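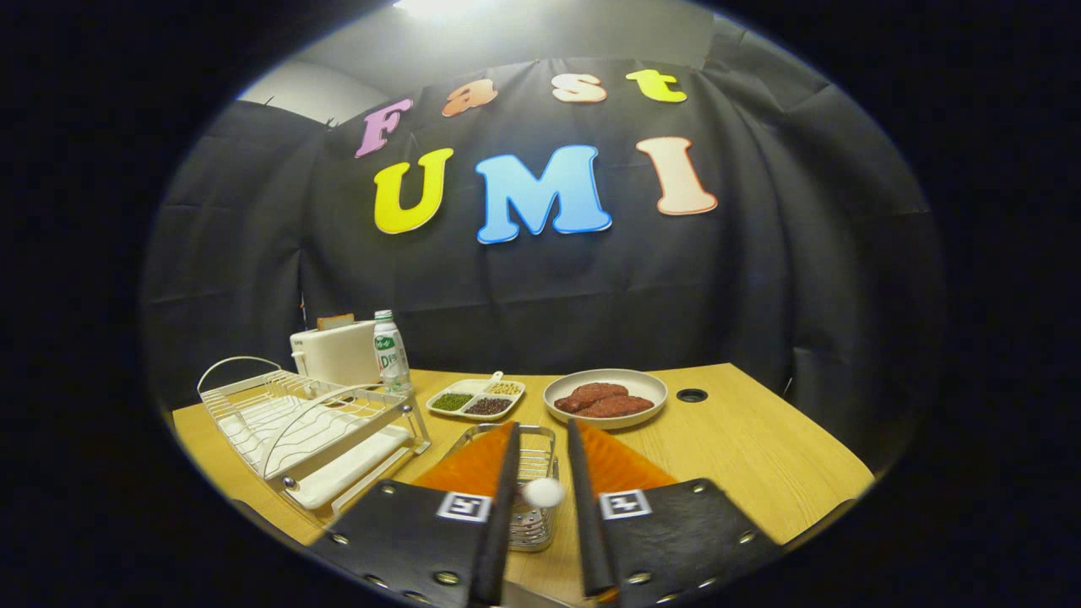

The practice table, seen from the gripper. Beans in the divided dish, dish rack on the left.

4 min read

I have been collecting demonstrations for Wikomix since September, and people keep asking me what the work is like. It is repetitive, and it takes more attention than I expected.

Wikomix is the name of our learning system. It gets its examples from people doing small table tasks with a hand-held gripper. You squeeze, the fingers close, and a wide camera on the tool records everything in front of it. Later a policy is trained on the recordings. As of February 3, 2026 we have 3334 episodes that passed review. Na-rae Won does most of the reviewing, and she is strict about it.

An episode is one task from start to stop. Pick something up, put it where it goes, let go, back away. The backing away matters. In my first batch I ended the recording the moment I let go, and Na-rae threw all of it out. The system has to see what "finished" looks like, so now I hold still at the end before I stop.

The other thing I had to unlearn was speed. I have set a lot of tables in my life and my hands want to hurry. When I hurry, the wrist swings and the markers on the fingers smear in the video. We use those markers to work out how far open the gripper is, so a smeared one means a gap in the data. I move at the pace I would use to carry a full cup of coffee.

Most of what I have learned is about layout. If the plate is always to the right of the dish, the policy learns that plates live on the right. Sowmya Unnithan made us a sheet of starting positions, and we work down it and move things between episodes. It feels slow, moving a toaster a few inches and then doing the same task again – but the first policy we trained, before the sheet, reached for the old spot every time.

We keep the backdrop. I argued for taking it down, because real kitchens don't have black cloth behind the counter. Sowmya wanted one set with a plain background first and a second set recorded in homes. She was right about the order. When something goes wrong in the plain set there are fewer places to look for the cause. The home recordings will be done in Larton and Hernport, and Getsemaní Villalobos is lining up the kitchens now.

Round things give me the most trouble. A ball will sit in the gap looking perfectly fine and then roll off the moment the fingers start to close. The soft orange pads help if you come in level. If one side touches first, you end up chasing it across the table. We save the misses too, under a separate label, as long as the person recovers and finishes the task.

I do 2 sessions a day when I'm in. After that my grip gets lazy and it shows in the video. Afroza Liyanage can do more than I can, and her episodes are cleaner than mine. I've started watching hers before I begin. She lines up with the object early and then hardly turns her wrist at all.

Next on the sheet is the scoop. I tried it a few times last week and kept pinching it too far down the handle.

We use cookies to remember your settings and count visits. By continuing to read you accept this. Accept | Manage preferences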